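Contre le bocal à spaghettis

Je vais me faire des ennemis. Tant pis. Le bocal en verre pour les pâtes longues, le grand, avec couvercle qui fait pop : ras le bol.

J'en ai eu trois. Deux cassés. Le troisième trop court de deux centimètres, donc spaghettis en biais, couvercle de travers, bravo. Et puis surtout on perd tout, le temps de cuisson, la date, la marque. Shagufta Magsi soutient qu'elle « connaît ses pâtes à l'oeil ». J'ai mangé chez elle. Non.

Le paquet, lui, est très bien. Il tient dans la main, il se couche n'importe où. Un bac, on les met dedans en travers, fini. Chez moi ça fait un an que ça marche, et j'ai quand même over-acheté, je le reconnais, plus de 200 grammes par personne à chaque fois, c'est idiot. 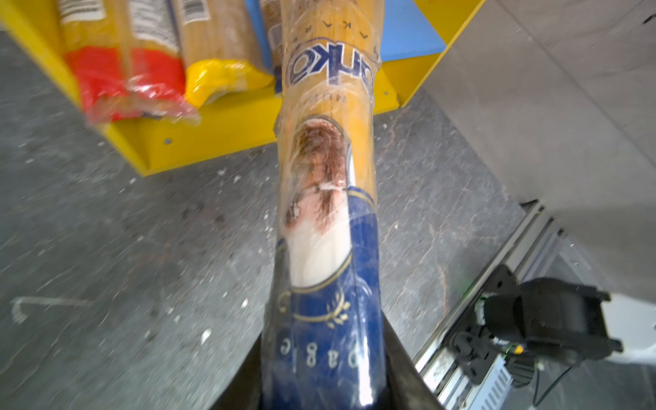

Spaghettis sous plastique, et d'autres couchés dans le bac jaune.

On me dira : le plastique. Oui. D'accord. Mais le plastique on l'a déjà acheté, le bocal ne le fait pas disparaitre, il le cache à la poubelle deux semaines plus tôt. Si on veut du vrac, qu'on achète du vrac, la je dis rien.

Et l'argument du joli... Une étagère de cuisine c'est pas une vitrine. Du bleu, du jaune, des lettres dans tous les sens, moi ça me va. Pour un paquet entamé, une pince à linge. Demyd Harasym met un élastique, ça casse les brins mais bon, chacun fait comme il veux.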